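Setting up a chess board from a jumble, which way round does everything go?

Posted in Games & Hobbies > Board games
Viewed 359 times

Okay, so I'm getting back into chess after a very long break and I've got one of those plain sets, plastic pieces, black and pale gray squares, with the little letters and numbers printed around the border. I can play well enough to lose slowly. What I can't seem to do is get the board set up without second-guessing myself the entire time.

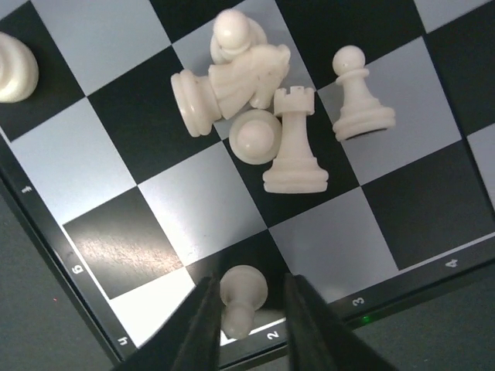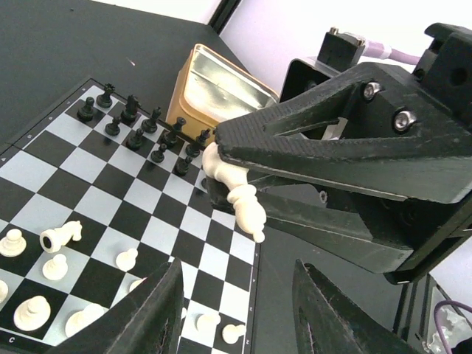
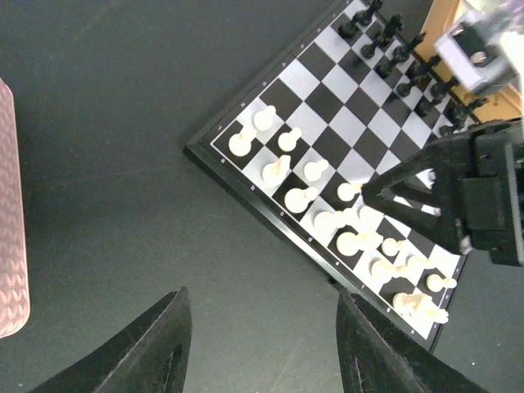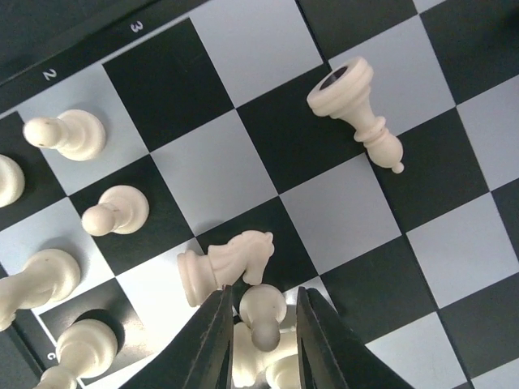
Which way does the board turn, and what do the letters and numbers on the border have to do with it?

Turn it so that each player has a light square in the corner nearest their right hand. On a board with printed coordinates, White sits at the edge where row 1 is, with the letter a at White's left and h at White's right. Black sits at the row 8 end and sees the letters running the other way. If the corner square at your right hand is dark, give the whole board a quarter turn and check again.

That bit I got from the leaflet in my old travel set (a Ferri, the magnets gave up years ago), so I'm fairly sure I have it right. It's the rest I'd like help with. My actual questions, sorry for the pile:

I keep swapping the king and the queen. Is there a way to remember it that works from both sides of the table?

Does it matter which way the knights face?

And is there a sensible order for putting the pieces out? I tip them all onto the board, they roll all over the place, and then I spend ages hunting for the second bishop while my opponent (my niece, she's nine, she is merciless) sighs at me. We play at the kitchen table before supper and I swear half our time goes on setup.

Thanks in advance! I did search first, but most of what I found was about openings, and I'm a long way off needing those.

pebblecreek_jo

Hi Jo, welcome back to the game! I ran the beginners' table at the Dulside chess club for a few years, so I've watched an awful lot of boards get set up wrong, and the king and queen swap is the big one. You're in very good company.

The rule everybody learns is "queen on her own color." White queen goes on a light square, black queen on a dark square, and they both end up on the d column looking straight at each other down the board. The kings stand beside them on e. So if you're playing White, your queen is to the left of your king, and if you're playing Black she's to the right of him. Don't try to memorize left and right, you'll only confuse yourself when you switch sides. Color of the square, every time.

The catch is that this only works if the board is turned the right way to begin with! If you have a dark square at your right hand, you can put the queen on her color and she'll be sitting where the king belongs. So do the corner check first and then the queens.

Telling king from queen is its own little headache on some sets. The king is normally the tallest and usually has a cross on top. The queen normally has a crown or coronet shape with points around the rim, sometimes with a little ball in the middle. Cheaper sets can be vague about it, so stand the two side by side and compare heights.

Knights can face any way you like. Most people point them forward, some people turn them inward toward the king, and I knew a man who had his looking off to the side because he thought they looked more relaxed. There's no rule. Just don't fiddle with them once the game has started, and if you want to straighten one, say "I adjust" before you touch it. Your niece will love catching you out on that one, so be warned.

For the order, here's what I used to teach.

Turn the board and check the corners.

Stand everything up and push the white pieces toward row 1 and the black ones toward row 8. It doesn't have to be neat.

Queens on their own color, kings next to them.

Then work outward from the middle: bishops beside the king and queen, knights next to the bishops, rooks in the corners.

Pawns last, one in front of each piece, filling rows 2 and 7.

Doing pawns last means you can still get your fingers in at the back row. If you put them out first you'll knock over a couple every time you reach across for a rook. Ask me how I know...

You should finish up with 16 on each side, eight of them pawns, and four empty rows between the two armies. If there's a gap in your back row, look on the floor under your chair before you look anywhere else.

tallow_and_rook

I do mine from the corners in. Rooks, knights, bishops, then whatever two squares are left over are for the king and queen. Same result and I find it easier because the corners are hard to get wrong. Honest opinion, it makes no difference, pick one and stick with it.

Also get two bags. One for white, one for black. Sewing shop or an old pair of socks. I bought a big lot of secondhand sets at the Javurcombe flea market in July, 227 loose pieces in a shoebox, and sorting those by color took me a whole evening. Never again. If they go away separated they come out separated.

gruffmarten21

Adding to the above: make your niece set up her own side. Winner sets up both next time. My two can do a full board faster than I can make a cup of tea now, and all I did was turn it into a race. We were snowed in at Irketness for a good part of one winter and there wasn't a lot else going on.

I don't agree that the knight thing doesn't matter though, mine face forward and that's that. I think a horse looking sideways is just wrong lol

One more thing, if the pieces slide around or fall over when you bump the table, stick felt circles on the bottoms. The self-adhesive ones for chair legs work if you can find them small enough, or trace around the base and cut your own. It quiets the set down a lot too.

hobnail_annex

Thank you all!! Did it middle outward this evening and it went so much faster, and the queens were on the right squares on the first try. The socks are already in service (one gray, one navy). Niece still won. She has also found out about "I adjust" and now says it every time she reaches for the cookies.

pebblecreek_jo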